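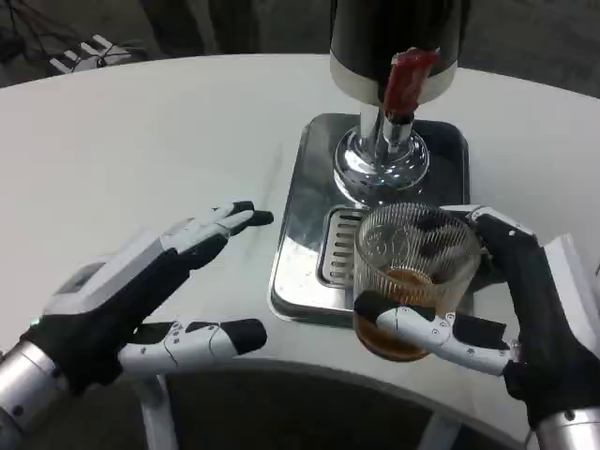

The autumn supper of our choir is fixed for November, in the upstairs room at Walczak. Last year 58 people came and the soup was finished before the altos sat down, so this time we will order more. 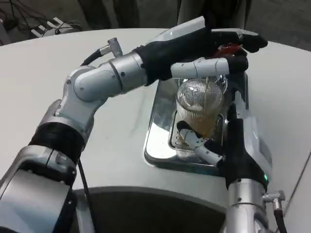 Finbarr McGrath would prefer that we sing first and eat after, as the tenors are never on pitch with a full stomach. I think he is right, and the programme is changed.
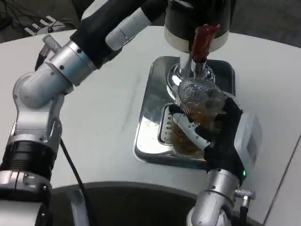 We will sing two short pieces, then the round in three parts that everybody knows. Please bring your own music folder. Diệp Lò keeps the list of names until the last rehearsal.

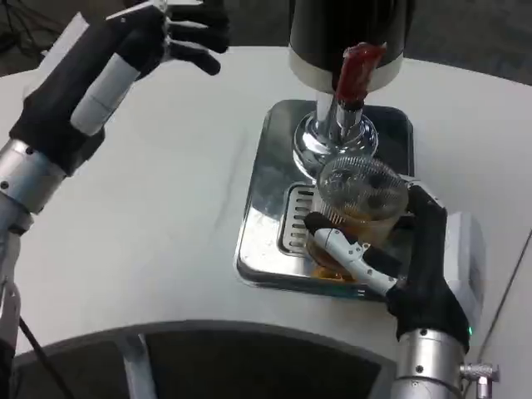
Drinks are not included in the ticket. Each person pays at the bar for what he or she takes. For those who choose beer from a tap with a red handle, please let the glass drain over the steel grate before you carry it near the music.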